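Why Do We Wipe the Table?

After you eat or make something, little bits get left behind. Some are crumbs. Some are dust. Ants like crumbs, and germs can grow where food has been.

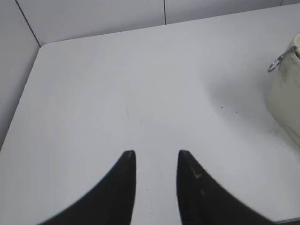 Wiping a table takes one damp cloth and 60 seconds. Start at the back edge and pull the cloth toward you. Bits are easy to find on a white table, like the small dark specks on the right side of this one. The thin gray line near the middle is a scratch, and a cloth won't take it away. Catch the bits in your hand and drop them in the trash. Then rinse the cloth and hang it up to dry.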